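3.2 料箱、箱中物件与箱底的磨损

一只箱子用得久了,总会在底面上留下些什么,这一点凡是在库房或者工作间里待过的人大概都有体会。

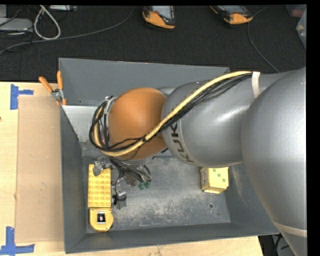

我们在着手整理 Skostlow 项目的材料时,起初也只打算把箱子当作一个容器来交代,写上尺寸、颜色和来源,一两句话便可带过。可是材料越看越多,我们渐渐觉得箱子本身值得单独用一节来讲,因为物件落在哪里、靠在哪面壁上、翻倒之后又停成什么样子,有一大半是箱子替它们决定的。读者若是只关心第4节的统计结果,可以先跳过这里;不过对于想在自己的工作间里做类似记录的同行,我们还是希望能耐心读完,里面有几处琐碎的教训,当初颇费了我们一番工夫。

先说箱子。本研究所用的料箱都是敞口的灰色金属箱,四壁并不垂直,自箱口向箱底收拢,形成一圈斜面。箱子共有6只,是通过 Cosgrove 一次购入的,到货时外观上看不出什么差别,我们便用油性笔在箱底外侧编了号,以后一直按编号轮换。之所以选用斜壁箱,最初的考虑十分朴素:斜壁箱可以套叠存放,而 Jallano 的工作间实在不大,直壁箱摞起来占地方,取用时还得两个人来回搬。后来才慢慢意识到,这个看似只关乎收纳的决定,对记录本身的影响远比我们设想的要大。物件一旦落到斜面上,往往会顺势滑向箱底,停在壁与底相接的那一线附近;倘若物件较长,便可能一端搭在斜面上,一端抵着箱底,成了半倚半卧的样子。我们在记录表里专门为这种姿态留了一栏,写作“倚壁”,与“平卧”“侧立”并列。

箱子放在桌上使用。桌面为浅色木质,地面铺深炭灰色地毯。地毯在这里有一个意料之外的好处:偶有小件从桌边滚落,落地时声响很轻,也不大会弹远,找起来省了不少力气。缺点自然也有,浅色的小件尚且好认,深色的垫圈和胶塞一旦落下去,就得蹲下来用手一点一点地摸。我们后来在桌脚边常备一只手电,贴着地面照过去,深色小件会拖出一道影子,找起来便快得多了。

再说箱中的物件。全部物件分属26个品类,既有形状规整的砖块、纸盒、木方,也有不那么好归类的东西,比如揉皱的纸板、半卷胶带、缺了一角的海绵。选取时我们没有刻意追求新旧一致,旧物的棱角多少有些磨圆,放入箱中之后的停靠方式与新物并不完全相同,而日常工作间里的东西本来就是新旧掺杂的。黄色砖块是其中用得最多的一类,颜色醒目,在灰色箱壁的衬托下很容易分辨,轮廓又简单,两个人各自判读它的姿态时极少出现分歧。纸板则恰好相反。它轻、薄、容易翘曲,同一张纸板上午和下午的弯曲程度都未必一样,尤其到了7月,工作间里潮气重,放了一夜的纸板摸上去就软塌塌的。我们曾经讨论过要不要把纸板从品类表中划去,几经犹豫,最后还是留了下来,毕竟真实的料箱里几乎总少不了一两块纸板。

图1所示的箱中,左壁外侧的桌面上有纸板,砖块也在箱内,箱底则带有浅色的划痕,中部和靠下的位置还有几片发白的磨损。对于熟悉这类箱子的读者来说,这样的箱底恐怕再寻常不过,我们却想借它多说几句,讲一讲磨损究竟该怎样记。

我们的做法是这样的。每只箱子每使用100次,便清空、擦净,放到同一盏灯下,由两位记录者分别描画箱底的痕迹。痕迹分为两类:一类是线状的划痕,画成线,注明走向;另一类是面状的磨白,只勾出外缘,里面不再细画。描画用的底图是按箱底大小裁好的方格纸,两位记录者事先不看对方的稿子,画完之后再叠在一起对着光比较。划痕的走向通常能对得上,磨白的边界却时常有出入,有的记录者习惯把颜色稍浅的过渡地带也圈进去,有的则只认最白的部分。为此我们试过几种补救的办法,包括事先约定一块灰色样片作为分界,凡比样片浅的就算磨白。样片是从 Millex 的色卡上剪下来的一小条,用起来还算顺手,只是灯管换过一次之后,又不得不重新挑选一条。

累积下来,可供分析的记录共有371条,每一条都包含箱号、物件品类、停靠姿态以及所在的大致区域。区域的划分我们有意做得粗一些,只分箱心、近壁和箱角。曾有一版方案把箱底划成细密的方格,听起来更严谨,可是试用了几天便发现,记录者把太多精力花在判断物件究竟压在哪条格线上,反倒容易漏记姿态,得不偿失,于是作罢。若两位记录者对同一件物品的区域判断不一致,则以物件与箱底接触最多的那一处为准;连这一处也说不清的,写“未定”,不勉强归类。

关于磨损与停靠位置之间的关系,我们想在这里先作一点谨慎的说明,详细的对照留到下一节。按照最直接的想法,物件停得多的地方就应当磨得重,近壁一带既然常有物件滑落过去,那里的磨白也该最为明显。然而两者未必能这样简单地对应起来。物件滑到壁脚之后大多就安稳地停住了,真正在金属面上拖动、转身、被推来推去的,常常是落在箱底中部的那些。换句话说,磨损所反映的更接近于“动过多少”,而停靠记录反映的是“停在哪里”,把二者混为一谈,很容易得出好看却站不住脚的结论。我们在早期的一份内部稿里就犯过这个错误,后来重画箱底的时候才察觉,只好把那一段整个删去。

还有一个因素不能不提,就是物件自身的边缘。砖块的棱线在箱底留下的多半是细而直的痕迹,木方留下的则宽一些,颜色也淡;纸板几乎不留划痕,却会把细小的灰屑带到各处,擦拭之前很容易被误认作磨白。所以清洁这一步看着平常,却是万万省不得的。我们用的是拧得半干的棉布,沿着箱子的长边单向擦拭,擦完晾干再画。用力擦洗反而会添上新的细纹,在光线斜照下看得清清楚楚,与旧痕搅在一处,便再也分不开了。

至于箱子的摆放,我们要求每次都把箱子的长边与桌沿对齐,编号一侧朝向记录者。这项规定最初执行得并不严格,头几批记录里有些箱子放反了,左壁与右壁对调,好在编号写在固定的一侧,事后大多还能还原过来,实在无法还原的已经剔除,没有计入上文给出的总数。箱子在桌上还会因为取放物件而一点点挪动,我们在桌面贴了两小段纸胶带作为标记,歪了便推回去。纸胶带每隔一阵子就要换,贴得太久,揭下来时会带起木面上的毛刺,这也是我们用过之后才晓得的。

最后补充一点箱壁的情况。斜壁上的痕迹比箱底稀疏得多,多为自上而下的短划,我们没有逐条描画,只在每次清箱时用文字记下有无新增。编号靠后的两只箱子启用较晚,箱壁记录相应也短些,附表中已分别列出各箱的启用先后,使用这部分材料时请与箱号对照着看。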